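Wool pad speed on single-stage clear

ybenmoussa
Correcting 500 grit sanding marks on a Vernex panel, wool pad, hook-and-loop backing.

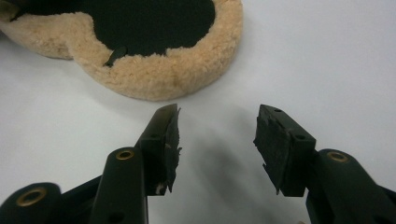 Running 1,499 rpm with medium compound. Haze remains after two passes. Slower or faster?

Zorkik89
Slower. Wool cuts by fiber, and speed only adds heat.

stellivau
Disagree – 500 is too coarse to compound out. Refine with finer paper first, then buff.

Zorkik89
Fair on the grit. I'd still drop the speed.

ybenmoussa
Will resand and spur the pad between passes.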